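Skotetti is a tabletop robot cell built in a shared workshop in Albridge. It was put together by a group of members led by Iman Hajji and Arlindo Peixoto, and it is used mainly to practice handling small household and workshop items. The name covers the arm, its table and the control software, which is called Jakar.

History

Work on the cell began in September, when Hajji and Peixoto were given bench space at the back of the workshop. The first version had no gripper and could only trace shapes on the tabletop. Védís Fogh joined soon afterward and wrote the first release of Jakar. The cell was first shown to the other members on Apr 24, 2022, with a short program that moved parts between bins. Souad Amrani later rewrote the motion planner, which had been slow to start and often stopped when two moves were queued close together.

Construction

The arm stands at the edge of a white table. It carries a black two-fingered gripper with a blue indicator light, and the gripper cable is left in a loose arc so that the wrist can turn without pulling on it. An earlier layout had the cable tied down in three places. One of the ties wore through the sleeve after 11 days and the cable had to be replaced.

Jakar runs on a secondhand desktop computer. Programs are stored as lists of poses, each with a speed and a finger opening. A typical program has some 40 poses. The longest one kept in the workshop library has 119 and was written by Iman Badawi for sorting hardware.

Container tasks

Square and rectangular containers with separate lids are a common exercise on the cell. Each lid has a round recess in the middle and small tabs at the rim. A packaged item is placed in the open tub, and the lid is handled separately by the arm.
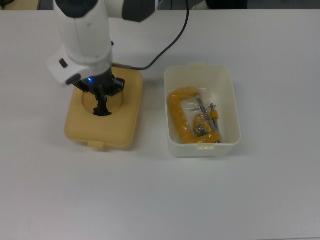
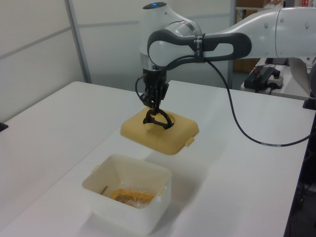
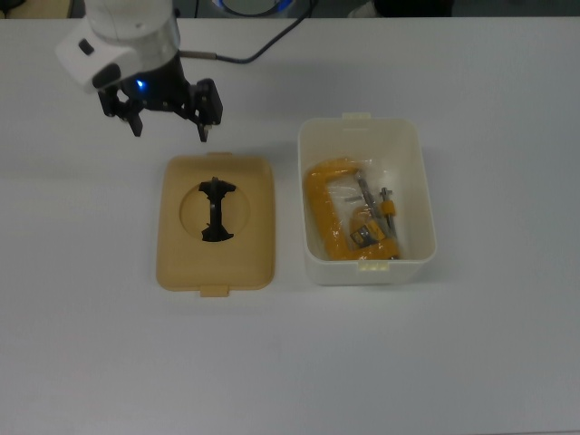
Lid programs are usually written in two parts, one for the pickup and one for the placement, so that either can be changed without touching the other. Placement is the harder of the two. The tabs give very little room for error, and a lid that is turned by a few degrees will sit on the rim without closing. Amrani added a slow final approach to Jakar for this purpose, along with a setting that opens the fingers in small steps.

Related projects

A second cell, Sithole, was started by Badawi and Fogh in the same workshop. It uses a smaller arm and an older release of Jakar, and its table is on casters so that it can be moved out of the way of the saw. Programs can be shared between the two cells if the poses are taught again. The Sithole library holds 9 programs, most of them for sorting screws and washers.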